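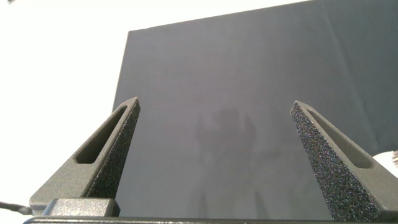 My wife does not sleep well since the mobile mast was put up at the end of our street, and I am thinking to buy a shielding panel for the bedroom. The firm is called Zilow and they ask 349 euros for one piece. It is a large, dark grey thing that you stand upright, the same sort of grey as the panel in the picture, and it should go between the bed and the wall on the side of the mast. According to the seller it "neutralises" the radiation and also the static from the power cables in the wall. I have borrowed a meter (a Pollerero) and it shows 949 beside the window and less beside the bed, but I do not understand the unit, and the booklet is only in Spanish.

My questions are these. Does such a panel do anything at all if it covers only one side? Must it be earthed? The seller says no, but on another forum I read that without earth it is useless. And is it a problem for the Gallardo router, which stands in the corridor behind the same wall? I would like to decide before November, when the discount ends.

Please do not write only that I am foolish. I know that many people think so.

## 3 replies

**Reply marked as helpful**

I don't think you are foolish, but I would keep the money for the moment.

A panel which contains a conducting layer can reduce radio signals that come straight through it. The signals from a mast also come by the window, the ceiling and by reflection from other walls, so one panel beside a bed changes very little. Earthing has to do with the electric field from the house wiring, and for the mast signal it makes no great difference. You were told two different things because they are about two different fields. Please do not connect anything to a socket by yourself to try it.

For the meter, look at the small letters next to the number. If it is µW/m², then 949 is far under the public limits, which are counted in millions in this unit. If it is V/m, something is wrong with the meter or with the setting.

The word "neutralises" is what I don't like. Ask Zilow for a test report with the attenuation in dB at each frequency. A serious seller has this on paper.

And for the sleep I would speak with the doctor as well, whatever you believe about the mast. My own bad nights were from a thyroid tablet taken too late in the day.

**Reply**

we had the Tritar curtains for 5 months, very expensive and the phone still rings behind them. sent them back. they kept the postage

**Reply**

About the router - put it on the timer. Most models have it in the menu under "wireless" or "schedule". Mine goes off at 11 in the evening and comes back at 6. It costs nothing and you can see if there is a change. I would do it for some weeks without telling your wife which nights it is on, otherwise you both only find what you expect. Well, ask her first if she agrees to the test.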